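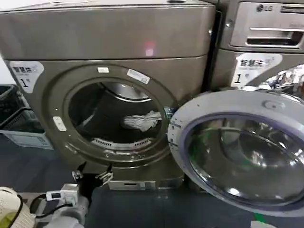

Surely one cloth left in the drum isn't worth a line in a report, wrote a reader at Amason after our last update. Fair question. On a single load it isn't. Over a quarter of loads we think it is, though the figures below are thinner than we'd like.

Trullton Shared Laundry: progress to the end of September
Prepared for the Haddadin fund

1. Left-behind items
We logged 90 loads. In 14 of them at least one small item stayed behind after the drum was declared empty, nearly always a cloth or a sock. The new checking routine was meant to fix this. The rate did drop after it came in, but so did the number of users, and I wouldn't claim the credit yet. The ribs inside a drum are good at hiding a flat piece of fabric, and a quick glance from standing height misses it. 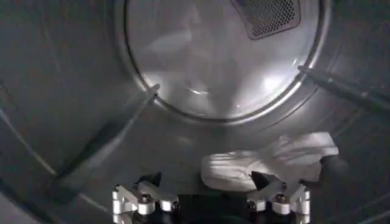 2. Sorting lights from darks
The colour-sorting signs have been up since the start of the project. Compliance is said to be excellent. I have only the users' own word for that, and the greyed tea towels in the lost property tub suggest otherwise.
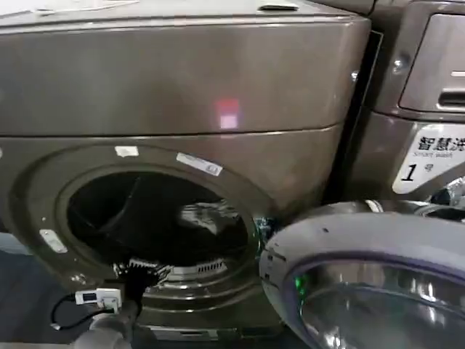

Ultby quoted us $1,710 for printed sorting bins. I'd hold off. A marker and some cardboard would tell us whether people read labels at all, and we could run that for a month before spending anything.

3. Lightweight pieces
Handkerchiefs, napkins and the like made up most of what was returned to lost property. Mesh bags were offered to regular users and 7 took one. Whether they use them is another matter.
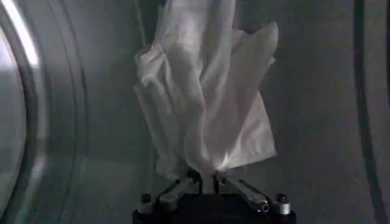

Thin white cloth, Trullton laundry.

4. Next period
Keep the log going, drop the satisfaction survey, and defer the bins. We ask that the second payment stay on its current date.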